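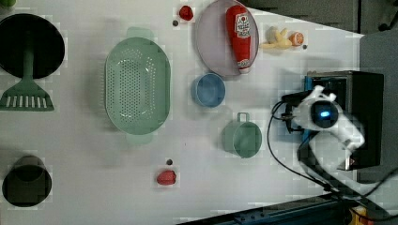 How a Soap Tells You What Is Coming: Spoiler Columns and the Daily Drama "Larka Bay"
Student project report, Media and Popular Culture
By a second-year student, Heywood College
30 Sep 2026

I have watched daytime soaps with my grandmother for as long as I can remember, so when we were told to pick a kind of popular writing and study it closely, I knew what mine would be! This report is about spoiler columns, the short posts that tell fans what might happen on tomorrow's episode. I wanted to know how often they get it right, and how they keep people reading when they don't.

What I collected

My show was Larka Bay, which follows the Stulter family and their endless fight over the Wendico hotel. I saved 100 spoiler posts from 3 fan sites and watched every episode they pointed to (a hardship, obviously). For each post I wrote down the main prediction, then marked it as correct, partly correct or wrong. I also underlined every "could," "might" and "possibly."

The kitchen set came up in the posts far more than I expected. The Stulters do most of their arguing in there, and a post that promises "a showdown over breakfast" usually means someone is about to find out who their father is.

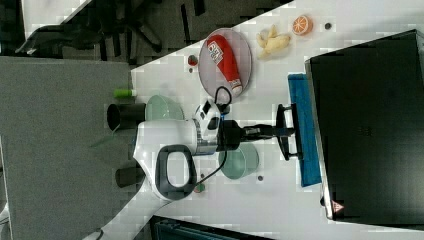
What I found

Of my 100 predictions, 64 were correct. That was higher than I had guessed, and I was thrilled. The safest ones were about meetings: two characters run into each other, somebody overhears something. The worst were about weddings. Larka Bay had 4 weddings planned while I was watching, and the posts were wrong on every one.

The wording was my favorite part. Posts about small events were stated flatly, but anything big, like a character coming back from the dead, was wrapped in so many maybes that it could hardly be called wrong. I had to change my marking rules twice to deal with this.

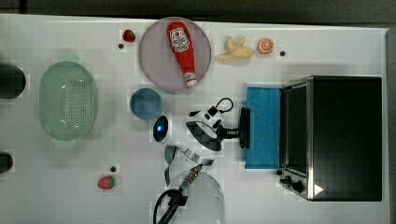
Fig. 3. Tabletop with plate and ketchup bottle.

What I would do next

In October I'd like to read the comments under the same posts. Fans there seem to enjoy guessing as much as watching, and they remember old storylines far better than the columns do. I would also add a second show with a smaller cast, and have another student mark the predictions separately so we could compare results.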